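Progress report to the Athumani Housing Fund
Flistine low-cost houses, first phase
Prepared by Salim Rweyemamu, 10/13/24

Dear Ms. Kombo,

With this report I want to inform you about the progress of the small houses in Flistine, which your fund has supported since April. I follow the same order as in the agreement, so that it is easy to compare. The budget table is sent separately by Atieno Mbwambo.

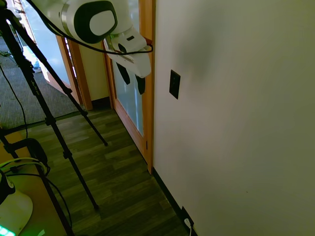
House Design and Drawing, Elance Building Cooperative

The first task was to finish one standard plan which a family can build in two stages. This is done. The plan has two bedrooms, one living room, a kitchen and a covered porch on the front side. In the second stage the family can add a third bedroom on the back without opening the roof. We changed the plan four times after the meetings with families, mostly because of the kitchen. Many people asked that the kitchen has its own door to the yard, and now it has.

We received 165 applications for the first phase. After checking the land papers, 139 families were accepted. The other families are not refused; they have to bring a correct paper from the land office, and Kipchumba Kaijage is helping them with this. Some of these cases are slow, and I cannot promise a date for them.

The foundations are completed in the lower part of the settlement. In the upper part the ground is harder than the soil test told us, and the digging took three weeks more than planned. Walls have reached the ring beam on the first row of houses. For the blocks we still use the local maker, and the quality is good. Two deliveries were sent back for broken corners and were replaced without cost.

The roof is the item where I must ask for your attention. In the proposal we wrote clay tiles. The price of tiles went up, and the transport on the hill road is difficult. Elibariki Mohamedi has prepared a comparison with the Climach metal sheet, which is lighter and needs less timber. The noise in the rain is a disadvantage, so we would add a ceiling board in the bedrooms. We need your written answer before we order.
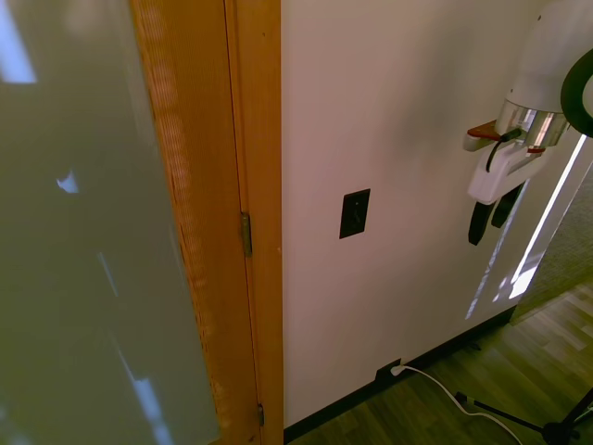

Doors, windows and inside work

The list for doors and windows is ready. We have 1561 pieces to order for the whole phase, counting doors, windows and vents together. We asked three workshops for a price and two have answered. I prefer to wait for the third one, as it is the nearest to the site. Inside plaster will start when the first roofs are closed, and the floor will come after the plaster.

Next steps until the next report

Decision on the roof material (your side and ours).
Finish the foundations in the upper part.
Sign the contract for doors and windows.
Meeting with the families of the first row about paint colors and the small gardens in front.

For the water tank of 2000 liters, which you asked about in your last letter, the base is already cast next to the site store. The tank itself is not delivered yet. I will write to you when it comes.

With respect,
Salim Rweyemamu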